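3.2 Display surfaces and small goods

The most enjoyable part of the Brilstead survey was seeing how much a plain surface can do for a small object. Across the 60 tables we recorded in March, phone accessories were the goods most often shown alone, with wide clear space left in front of them. Govindasamy (2026) calls this space the "apron," and we gladly borrow the word. A bare apron gives the eye very little to do until it reaches the product, and our participants found such items wonderfully fast.

Color matters just as much. A bright case on a pale top stands out even when it is small and set far back (Figure 2). Clear supports help too, as they hold the item up for viewing and add almost no color of their own.
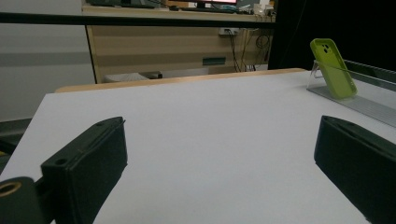
Figure 2. Lime-green smartphone case leaning upright at a clear acrylic stand, near the far right corner of a white tabletop.

We were delighted by how steady this effect was. Of the 2790 search trials, those using a clear apron gave the shortest times at both sites, Wosano and Grandero. Backgrounds with desks, screens and other everyday office things slowed people down less than we had expected, provided the tabletop itself stayed plain. Wood grain behind the goods made no difference we could measure. Patterned tabletops were another matter, and we return to them in Section 3.3, where all 100 participants also rated how easy each item was to pick out.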